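1/ Gripper weekend! Saturday, June 22, 2019, and I'm spending it swapping fingers on the two arms, so mute me now if that's not your thing.

2/ The contenders: the stock Viltov fingers that came with the arms, and the Fankhauser ones, black and faceted with a tapered tip. Mesfin Admasu has been telling me to try the Fankhausers for months (fine, Mesfin, FINE).

3/ Mounting took me 46 minutes per arm. The screws are tiny and I dropped one down the rail twice. Same screw.

4/ Then I had to redo the finger offsets in the controller, which still thought it had the short ones on. First close command and it just stopped and sulked. My typo, an extra zero.

5/ Test objects are staple removers, one light blue and one black. I love these for testing because they're awkward little things, all jaws and curves, and they never sit the way you want. View from the wrist cam, with the other arm hanging over the far side:

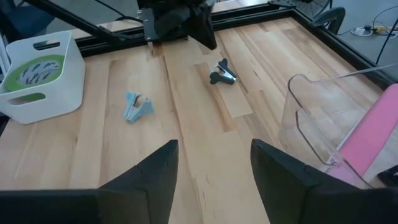
6/ Numbers so far. 28 tries with each set of fingers, same two objects. Stock got nearly 85 percent. The Fankhausers did better on the blue one and worse on the black one, and I don't have a good theory yet. Might be the angle I'm coming in at.

7/ Camera gripe: the long fingers eat up a lot of the bottom of the picture. I can still see the tips, so lining up is easy, but anything close in is hiding behind them. Treasa Ní Mhurchú says to tilt the mount a few degrees. Trying that after lunch.

8/ Oh, and the clear acrylic container stays on the table for the next round. Depth cameras hate clear stuff and I want to see how bad it gets!

9/ If anyone has run these with the Rollex controller, tell me what grip force you're using. I'm guessing at mine.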